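Print this page
E-mail this page to a friend

Could you be a listening friend? Phone and letter helpers wanted for Jellemeck Radio Fellowship

When our little station began sending out its evening Bible programme, we hoped that a few people in the hill villages might tune in while the supper was cooking. We never imagined how many of them would want to write back! Last year our office received 1,315 letters, calls and text messages, and a good many came from people who had never set foot in a church and had no Christian neighbour they could ask.

Every one of those people deserves a proper answer from somebody who has taken the time to read what they said. At present 40 helpers share that work between them, and they are dear, faithful people, but they are tired, and some letters have been waiting much longer than we would like. So we are looking for new listening friends to begin training with us in September.

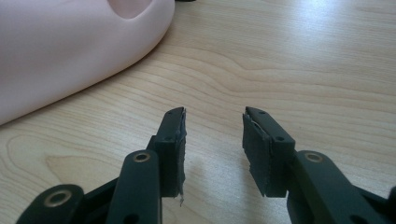
You don't need to be a minister or to have been to Bible college. Some of our best letter writers are grandmothers, bus drivers and students, and one gentleman joined us at the age of 90 and is still going strong (his handwriting puts the rest of us to shame). What we ask is that you love the Lord Jesus, belong to a local church, read your Bible regularly and can listen without hurrying people along. A second language is a great help, though plenty of our listeners write in English and are very glad of the practice.

Helpers give two evenings a month, either from home or at our office in Drorkent, where there is always a pot of tea on the go and usually cake. Most of the questions are simple ones asked with great feeling. Does God hear me if I pray in my own language? Can I be forgiven for what I did to my brother? Why did my baby die? We shan't pretend that you will always know what to say – none of us does – and there will be an experienced helper at your side for the first few months.

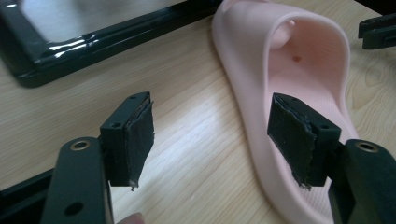 Leopold Camenzind has looked after our training from the start, and he takes new helpers through six evening sessions, beginning at 7 o'clock and closing with prayer. He will talk with you about keeping confidences, about writing safely to people whose families may not be pleased with them, and about when to pass a letter on to one of our pastors. The sessions are free, and we pay for your stamps and telephone calls.

The role is unpaid, and we do ask for a reference from your minister or a church leader. Please talk it over with your family before you apply, as the evenings can be heavy ones now and then, and it is good to have somebody at home who is praying for you.

If you would like to know more, do write to Corey Partington at the Drorkent office, or leave a message with whoever picks up the telephone, telling us a little about yourself and how you came to faith. A page is plenty, but if you need two, we shall happily read them both.

E-mail this page
Print-friendly version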